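Flarar Customer Care - Ticket History
Ticket no. 162
Product line: Pinwood Play Kitchen, tabletop set
Opened: 11/05/2019
Category: Missing or mismatched parts
Priority: Normal
Status: Closed

Summary of request
The customer, a day nursery, reports that the Pinwood set supplied in September does not agree with the packing sheet. The sheet lists a "strainer, green" and a "serving plate, green." Staff found only one green piece with holes and were unable to determine which entry it corresponds to. The customer also asks whether the ketchup bottle belongs to the set or was packed in error.

Entry 1 - Customer Care
Request received and acknowledged. The customer was asked to lay the play food and tableware out on a white table and to send photographs for comparison with the parts register.

Entry 2 - Customer
Photographs attached as requested. The ketchup bottle was left on the light purple plate so that both could be checked together. Please advise on the green piece in particular. 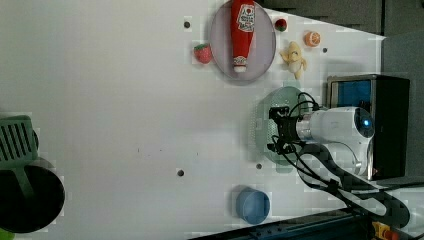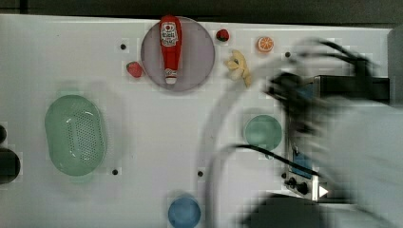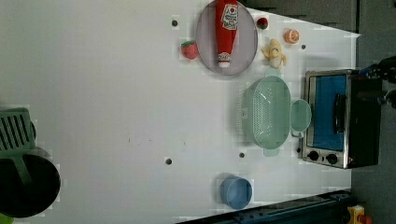
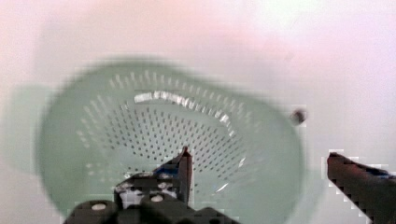
Entry 3 - Customer Care
The attachments have been compared with the parts register. Findings are as follows.

Green piece: this is the colander, part 40. It is the item listed on the packing sheet as "strainer, green." The serving plate is a separate part and carries no holes.

Ketchup bottle: part 50, supplied with all sets of this line. It was omitted from the printed sheet in error. The customer may keep it with the other food pieces.

Strawberry, orange slice and banana: correct for this set. No action required.

Light purple plate: correct. The register describes the color as "lilac" and the packing sheet as "gray." Both refer to the same part.

Before a replacement is released, please check the inner carton once more. Flat pieces are packed beneath the cardboard divider and are easily overlooked.

Entry 4 - Customer
The inner carton has been checked. The serving plate was not under the divider. The divider itself was torn along one side.

Entry 5 - Customer Care
Noted. A replacement serving plate has been requested from the Povia warehouse at no charge. Gündoğdu, which prints the packing sheets, has been notified of the wording and of the missing line for part 50. Sheets from print run 400 onward will carry the corrected text.

Entry 6 - Customer
Replacement plate received in good condition. A corrected packing sheet was enclosed and has been placed in the lid of the storage box. The ticket may be closed.

Entry 7 - Customer Care
Ticket closed at the customer's request. Any further questions on this order should quote the ticket number shown at the top of this page.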